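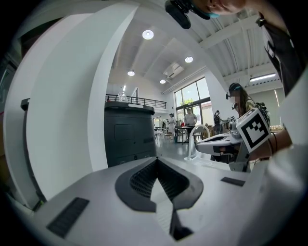
第三讲 潮汐与盐田

好，接着上次没讲完的。上回下课前有同学追出来问我，盐田为什么偏偏修在河口旁边，河水不是会把海水冲淡吗？问得真好，我回去路上想了一路，干脆今天就从这儿开讲。

先说Wutport。地图上看它紧挨着河口，可是盐田的进水闸开在背河的那一侧，隔着一道沙嘴。涨潮的时候，海水从沙嘴外面绕进来，河水基本被挡在另一边。我第一次去的时候没看明白，站在堤上还嘀咕这闸是不是修反了（后来坐下来画了张草图才想通，大家也画一张，比听我讲管用）。

再说大潮和小潮。朔望前后，太阳和月亮的引力凑到一条线上，潮差最大，这是大潮；上弦、下弦前后潮差最小，就是小潮。盐工纳水爱挑大潮，水头高，闸门一提，海水自己就漫进蓄水池，省下车水的力气。不过大潮要是碰上连阴雨，他们宁可等下一回！

进来的水要走一长串池子：蓄水池、蒸发池、调节池，最后才到结晶池。记一个顺序就行：碳酸钙先析出来，接着是石膏，然后才轮到食盐，镁盐最苦，留在最后的卤水里。所以结晶池里的老卤到时候一定要排掉，不排，盐就发苦。我在Lumanlan尝过一撮没排好卤的盐，苦得我灌了两大杯茶，印象深刻，哈哈。

讲一点历史。Suretti的盐田最早见于1512年的一份地契，上面写的是“潮田”，到底是晒盐的还是种东西的，学界吵过一阵。我个人偏向晒盐，理由是同一份地契里约定的租子是用盐来交的。你们要是不同意，欢迎写进作业里跟我吵，写得有道理我照样给高分。

Unham就不一样了，那边雨多日头少，晒不出来，只能先把卤水弄浓，再上锅煎。煎盐费柴，离林子远的盐场撑不了多久，这一点读材料的时候留意一下，下一讲谈森林的时候还要用到。

课后要做的：
一、阅读材料第2章，重点看沙嘴那张剖面图。
二、写一篇短文，不少于400字，最多1000字，题目自拟，谈谈潮差和盐田选址的关系。
三、翻一翻潮汐表，找出三月里潮差最大的那几天，对照月相，看看大潮是不是刚好落在朔望当天。（提示：往往会晚一两天，想想为什么。）

短文2021年5月22日之前交给我，纸质的、电子的都行。手写的同学字稍微大一点，我眼睛不太好。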